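Boot Trays Return to Võ Street, One Shelf at a Time

The great boot tray shortage of Võ Street is over, or at least it has been downgraded to an inconvenience.

Zasent, the housewares store that has occupied the corner lot since before the parking meters, put black plastic trays back on sale this month after a gap that began in January and ran, with what one regular called admirable consistency, through the entire season in which anybody needed one. It is now July. The sidewalks are dry. Shoppers may stock up.

For those who live in warmer places, a boot tray is a shallow plastic dish that sits inside the front door and collects whatever the boots bring home. It costs less than lunch. It has no moving parts and no app. Last winter it was also the hardest thing to buy in the neighborhood, and the store's waiting list reached 87 names before the pen went missing.

The trouble started with the supplier, Etus, which changed the mold on its standard rectangular model and then spent some months deciding whether it liked the result. Its replacement, sold under the name Flilo, is longer than the old one and rounded at the end, with a raised rim. Etus says the rounded shape is easier to rinse in a bathtub. Customers have mostly said it looks like a shoe, and opinion is split on whether a thing that holds shoes ought to.

The store has given the trays a place on the yellow shelving, which until recently was devoted to citronella candles and a line of picnic forks that did not find its public. Restocking is being done a little at a time, in the mornings before the doors open at nine, and cartons that have not been dealt with by then go into the stockroom until the next day. Anyone hoping for a dramatic unveiling will have to make do with a shelf that gets a bit fuller.
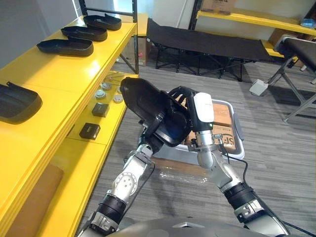
The old rectangle was better, according to a reader who signs as Soggy on Third and wrote in before the first week of sales was out. It went flush against the wall, the letter goes on, and a person could get two pairs of adult boots on it side by side, with room for a child's pair if the child was not fussy. The new one leaves a curved bit of bare floor at the end, and that is exactly where the puddle will go. Soggy bought two anyway.

So did plenty of others. The first delivery came to 1053 trays, a figure the store chose by looking at last winter's complaints and adding some. The full order for the year is 3822, the rest of it due in batches through the fall, and Zasent has promised to keep at least one batch back for the first real slush. It made a similar promise about ice scrapers two years ago. Those sold out in October to people who, when asked, said they had heard there might be a shortage.

There is a limit of four trays per household this time. The limit is printed on a card by the register and will be enforced, the store says, by looking disappointed.

Summer demand has turned out to be stronger than expected, though little of it involves boots. Trays have gone home to sit under dog bowls, dripping coolers and tomato seedlings. One customer returned hers after a day on the grounds that the cat had moved into it and she now needed another for the porch. The store pointed out that this was not technically a return. She left with two.

Not everyone has been won over by the finish. The inside of the tray is glossy, very handsome on the shelf, and a few early buyers have asked how long it will stay that way under a pair of work boots and a winter's worth of road salt. Etus recommends warm water and a soft cloth. It does not say who in the household will be doing this.

As for the original waiting list, the store has been calling people in the order they signed up, or in the order that can be read. At last report 76 of them had been reached. Several had forgotten what they were waiting for. A few had moved, one to Arizona, and asked to be taken off. The remainder are being tried in the evenings, after six, and anyone who thinks they may be on the list but has changed phone numbers is asked to stop by the register.

The picnic forks are half price and can be found near the back.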